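Speaker notes: Color transfer in mixed-color garments
Trodine textile care session, afternoon block
Thursday, September 20, 2018

Slide 1. Title
Leave it up while people sit down. Say that the talk covers dye moving from one part of a garment to another, or from one garment to its neighbor in storage or in the wash. Fading in sunlight is a separate subject and I will not take questions on it today.

Slide 2. Two words that get mixed up
Bleeding is dye leaving the fiber into water. Staining is dye arriving somewhere else. A fabric can bleed badly and stain nothing, if the dye has no affinity for the other fiber and the bath is drained quickly. A fabric can also bleed very little and still ruin a pale collar. Customers complain about staining. Labs at mills often report bleeding. Ask which one a number refers to before comparing it with anything.

Slide 3. Where the loose dye comes from
Reactive dyes on cotton bond to the fiber, but part of the dye reacts with water in the dye bath and never bonds. This hydrolyzed dye sits in the fabric until it is washed off. Dark shades need more dye, so they hold more of it. Black and navy are the usual problem. Washing-off takes hot water and time, and both cost money, so it is the step that gets shortened.
Disperse dyes on polyester are different. The trouble there is heat. Dye migrates to the surface during drying or heat setting and can move again under a transfer press.

Slide 4. Contrast panels
Sleeves, collars and side panels in a dark shade sewn to a pale body. The two fabrics are usually dyed in separate lots and often by separate mills. Each passes its own test. The first time they are wet together is in somebody's washing machine. Pause here — this is the main point of the first half.

Slide 5. The Mitance shirts
Single jersey, 154 grams per square meter, cotton body, black cotton sleeve. We took 70 shirts from one delivery. Washed 12 times, warm, line dried flat. Graded against the gray scale for staining after the first wash and after the last.
Most of the staining that we recorded was there after the first wash. Later washes lightened it a little on the body and hardly at all along the seam, where the sewing thread and the doubled fabric hold water longest.
Someone will ask about detergent. Same detergent throughout, no optical brightener. Brightener raises the apparent grade on pale yellow and makes the result hard to read.

Slide 6. Drying position
A shirt hung by the hem drains toward the collar. A shirt hung by the shoulders drains down the body. If the sleeves are dark and the body is pale, folding a wet sleeve across the front is the worst case, and it is how a shirt tends to land when it comes out of the drum. Lay the sleeves out to the sides. Do not leave a damp load in a heap.

Slide 7. Rubbing
Dry rubbing and wet rubbing are reported separately. Wet is nearly always the lower grade on dark cotton. The Tena bench unit was set to 3,000 strokes for the long run, far past the normal test. I include that curve only to show that it flattens. Do not quote it as a fastness grade.

Slide 8. Fixing agents
Cationic fixatives improve the wash result and can lower light fastness and change the shade. They also wear off. Roussel supplied samples with and without. Handle the swatches by the card.

Slide 9. Color pieces
Leave each one up for a few seconds, no comment needed.
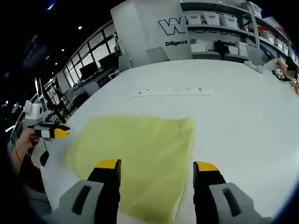
Yellow-green cloth, spread out

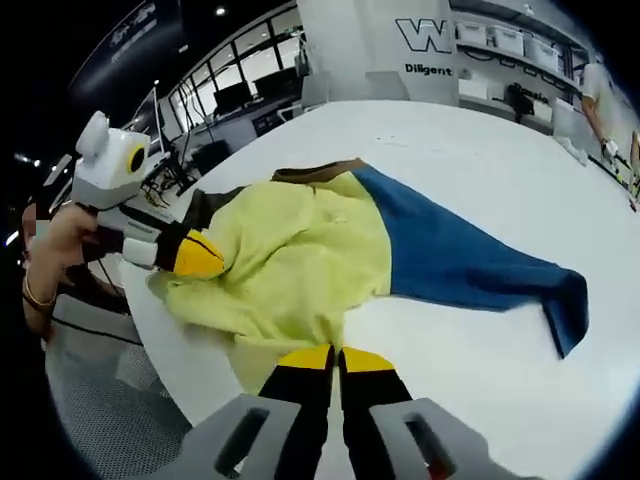
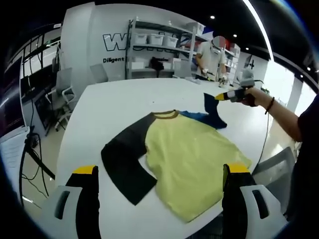 Pale yellow body, black raglan sleeves, dark collar

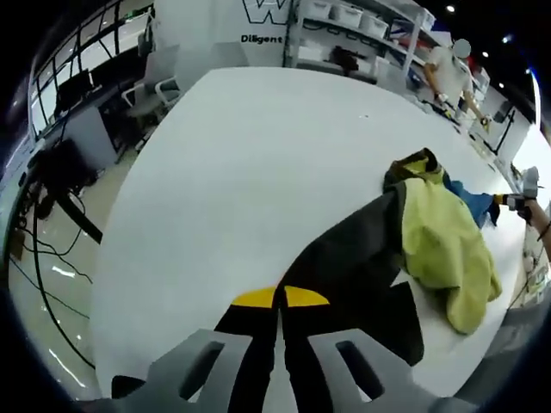

Lime green on top of black and gray

Slide 10. What to ask a supplier
Ask for the staining grade on a multifiber strip, with each fiber listed. A single overall grade hides nylon, and nylon is often the lowest. Ask whether the test was done on the fabric or on the made-up garment. Ask for the washing-off recipe, at least the number of rinses and the temperature of the hottest one. If they will not give the recipe, ask for a wet contact test, dark against pale, pressed together and left overnight.

Slide 11. Care label wording
"Wash with like colors" is no use on a garment that contains both. "Wash separately before first use" helps a little with neighboring clothes and does nothing for the garment itself. "Do not soak" and "dry immediately" are better. Keep the text short enough to print at a readable size.

Slide 12. Open items
The dryer runs are not finished. Polyester blends start in November, same layout, with the sleeve fabric as the variable. Handouts are at the side of the room — the grading sheet is on the back page and may be copied.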